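4.2 Surface colour and perceived tidiness

The second part of the study looked at whether the colour of a work surface changes how tidy people think it is. Earlier work on desks and kitchen worktops has mostly dealt with the number of objects left out, and surface colour has been treated as a background matter. Barajas and Abella argued in their pilot report that pale surfaces make small items stand out more, so that the same clutter is judged more harshly than it would be on a dark one. Their sample was small and drawn from a single office, and we wanted to test the claim with a wider group.

We recruited 200 adults through the Somadmont panel. Each person rated a set of photographs of tables and benches on two scales, one for tidiness and one for how willing they would be to sit down and work there. Ratings were given on a sliding bar with no numbers shown. People could go back and change an answer within the same block but not after it had closed. Sessions were run in August, and all of them were done on the participant's own computer. We did not control screen brightness, although we asked people to turn off any night-time colour setting before they began.

The photographs came from homes, schools, shops and workshops. Before the main study, two raters sorted them by surface colour into pale, mid and dark groups. Crescencio Barajas and Lorna Abella did this separately and then met to settle the cases where they differed. Most of the disagreements were over grey laminate and worn wood, which look quite different under warm and cool lamps. Photographs in which two surfaces of different colour met were kept as a fourth group, called mixed.

Mixed surfaces proved the hardest to rate. Several participants wrote in the comment box that they could not tell which surface they were meant to judge, and a few said they had gone by whichever was larger. The instructions asked for a rating of the whole work area – wording we would change in a repeat study. Figure 3 is from the mixed group.

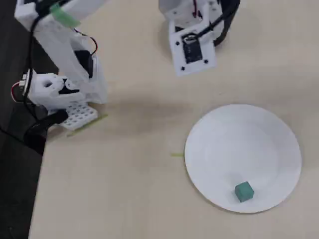

Figure 3. Mixed group: pale beige tabletop with a dark surface along the left side.

For the analysis we ran the mixed group separately, and it is left out of the pale and dark comparison in the next section. Comments were coded by hand using the scheme from the pilot.

Shares: 60
Comments: 0

Related items
Lamp colour and the judging of worn wood
Clutter in shared kitchens: a pilot report
Sliding bars and numbered scales compared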